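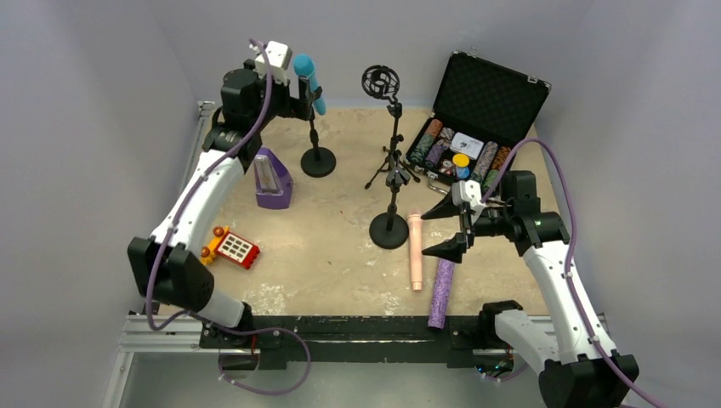 To: branch-reps list
Date: 4/5/24
Subject: Re: Recognition ballot for postgraduate teachers - what goes in the notice

Replies to the points below, in the order they came up. I have left the original text in so that reps who joined the list after the Prydderch meeting can follow it.

> Can someone confirm how many people are in the proposed bargaining unit?
> The university's letter says 4,000 but the figure on our own leaflet is
> 2,319. Members in my department have seen both and want to know which
> one is right.

Both are right, but they count different things. The university's 4,000 is everyone registered for a postgraduate research degree, including people who have never taught and those who are writing up away from campus. Our 2,319 is the people who held a paid teaching or demonstrating contract at any point in the past two terms. The unit we have applied for is the second group. Please use 2,319 and say what it is when you use it. If you have any of the old leaflets with 3,000 on them, throw them away. That was an estimate made before we had the payroll list.

> Several demonstrators here are paid through Kunura and not directly by
> the university. Do they get a vote?

We say yes and the university says no. Kunura handles the payroll for hourly staff at the Ivholm site, but the work is set, timetabled and checked by the departments. We have put that in writing and sent copies of 17 contracts to show it. Until there is a decision, ask these members to fill in the voter form like everybody else. Their papers will be kept in a separate envelope and counted or left out depending on the outcome. Don't promise anyone that their vote will stand.

> People keep asking whether a yes vote means a strike. I have been telling
> them it doesn't but I would like something on paper.

It doesn't. This ballot asks one question, which is whether the union should be recognised for bargaining over pay, hours and holiday. Industrial action would need its own ballot with its own notice period, and only members could vote in it. I will put a paragraph on this in the notice, near the top. You can copy it into departmental emails as it stands, but please don't shorten it. The version that went round Grestach last month lost the line about members only and we had a lot of confused replies.

> Also, what about fees? The international students in our lab think they
> will have money taken from their stipend if it passes.

No money is taken from anyone who has not joined. The subscription is paid by direct debit and is worked out on teaching pay only, so the stipend does not come into it. On visas, joining a union is allowed on a student visa. If someone has a question about their own hours or conditions, send them to the advice desk and don't try to answer it yourself.

> Last thing, our head of department has offered to host a question and
> answer session. Should we take it up?

Yes, if a rep can speak for as long as the department does and the time is outside teaching hours - otherwise half the people affected can't come. Tell me the date first so it doesn't clash with the open meetings at Ivholm.

Two other items.

The voting period is still planned for June. I know this is bad for anyone away on fieldwork. Postal votes can be requested now, and the form needs a term-time address as well as the address where the paper should go. Forms with only one address have been sent back.

I still need contact names for Chemistry, Music and the two Prydderch departments. A reply off list is fine. The draft notice will come round as plain text once the wording on Kunura staff is settled, and comments on it should come to the list so that we only have one set of changes to deal with.

Branch secretary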